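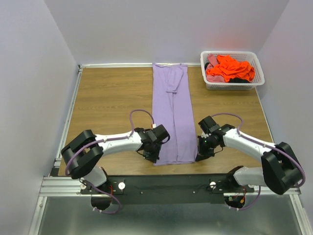
Cell 2, lavender garment on the table, grippers at the two hem corners.

Tuesday, folding cell, Deklow laundry

Shift started 6:40. Both arms homed without a fault. Ran the Breseris fold program, same version as last week, no parameter changes except the hem approach, which I lowered by 3 mm on both sides. The old height was catching the top layer only on thin knits and leaving the back panel on the table.

Long garments are still the slow case. The far end goes over the back rail if the piece is laid down with the hem near the front edge, and the first fold then drags across the metal. Tried laying a few down at a slant. Worse. The corner finder wants the hem close to parallel with the front edge and gives up otherwise. Left it straight and slowed the first lift.

Sleeves: program assumes they are already folded in. If one slides out during the lift it ends up outside the stack and the piece goes to hand finishing. The finishing table got more of these in the morning than after lunch. Possible cause is the mix (Brondano account comes in first, mostly long sleeves), so I would not credit the new hem height yet.

Basket is at the back right corner again. It overhangs the table edge there but stays clear of the right elbow on the normal path. Have not checked the recovery path. Do that before anyone runs the cell at full speed.

Staffing and flow. Before the cells went in, a folder on this line stood at one station and did the whole piece, pick to stack. Now the same person feeds two cells, clears rejects and finishes by hand. Plant target is 3,000 pieces a day over all lines, and the hand tables still do over 2,000 of that. The cells are budgeted for 900. We are under that on any day with a lot of long garments.

Comments from the line, collected at break:
– Less shoulder work, more walking. Two people asked for the reject bin to go between the cells.
– The fault tone is the same for a missed corner and a real stop, so people have quit hurrying to it. Needs two tones.
– Folders want to be able to skip a piece from the panel. At present they have to call one of us, and the cell sits.
– Piece-rate bonus is still calculated from the old station counts. Outside my area, but it came up more than anything technical. Passed to the shift office in writing.

I agree with the skip button. Tkachenko integration quoted it as a separate change order in January and it was dropped. Asked them to requote it together with the second tone – both are panel changes and should go in on one visit.

Open:
Recovery path against basket position, right arm.
Cable slack on both arms at full reach, look at it with the power off.
Log rejects by garment type for a full week, same hem height throughout.
Mark a lay-down line for long pieces, tape first, paint later if it helps.

Cell 2 handed over running at 15:10, reduced speed on first lift. Leave it there until the reject log is done.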